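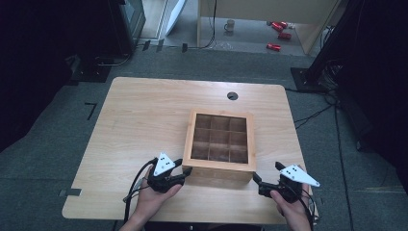

The trouble we had in March was with the left gripper, and I want to set it down for you properly, as the short note I sent at the time made it sound smaller than it was. Partway through the sorting task the jaw position began to drift away from what the fingers were doing, and we lost 128 recordings out of 400 before Apinya spotted it. She and Enda traced it to the cable. Both hand-held grippers are wired, and on the left one the cable runs down over the side of the table, so every reach toward the nine-compartment box gave it a little tug at the connector. Simple enough once you know – it took us 18 days to know it.

Nobody was hurt, I'm glad to say, but Enda did catch a foot in the slack one afternoon, and we have written that up as a safety matter in its own right. Hudec has replaced the connector at no charge, and Miloslav now checks the jaw readings before each session and again at the end. The lost recordings are being done over, and Kavham has kindly let us keep the room a while longer. The one cost I must ask you to approve is $2,000 for overhead cable supports – I'll send the quote separately.

With warm thanks for your patience,
Henk Van Hecke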